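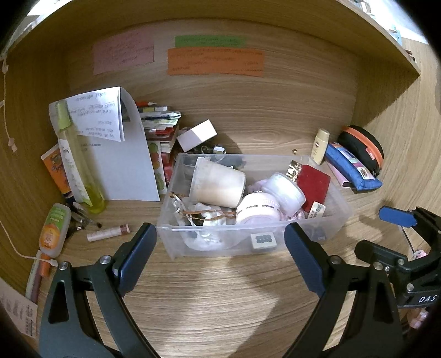
*Sorting shelf with a clear storage box, Harcombe site.*

Our delegation visited the Stukgate returns center on Wednesday, August 9, 2023. The center employs 78 people, and five now supervise the Mira handling line. Staff reported less bending and more time spent on inspection. 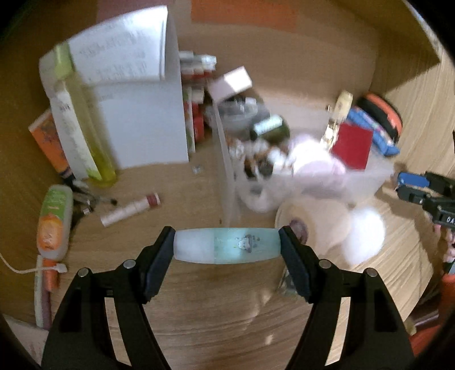 **Were any positions cut when the line opened?**
None were cut. Sorters moved to inspection after training in November.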